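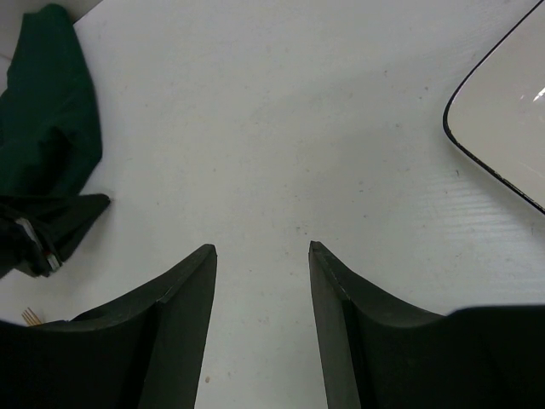
June. Napkin task all day at the Akano bench. The set stood at 700 episodes this morning and I wanted to get it past 860 before dinner, and I made it, barely. I kept the same basic layout, with the green cloth crumpled in the upper left of the wrist view, the white plate in the upper right and a bit of the gold fork showing behind the left finger. Between runs I tossed the cloth again so the folds came out different. The notes from Ronton say the last model only did well on neat piles, so I made messy ones.

My wrist got sore by mid-afternoon. The leader arm is stiff at the second joint and I have to push it through. I threw out a batch where I had paused too long before closing. Pauses like that teach the policy to wait.

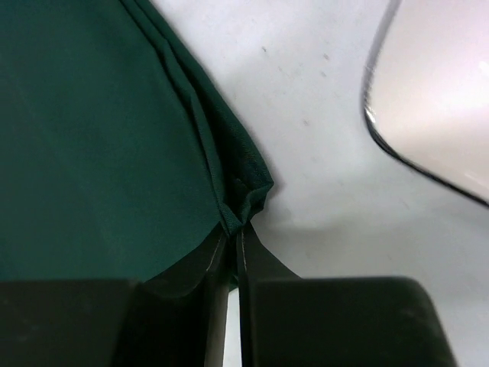 Corner grasps are still the hardest to do the same way every time. When I go for a hem I tend to take too much cloth, so I slowed down and aimed for the point. Uploaded everything to Hayat at 6:30 and left the labels for tomorrow. Ultitz wants 1212 episodes before they start training. I also need to ask for 2 more cloths in another color.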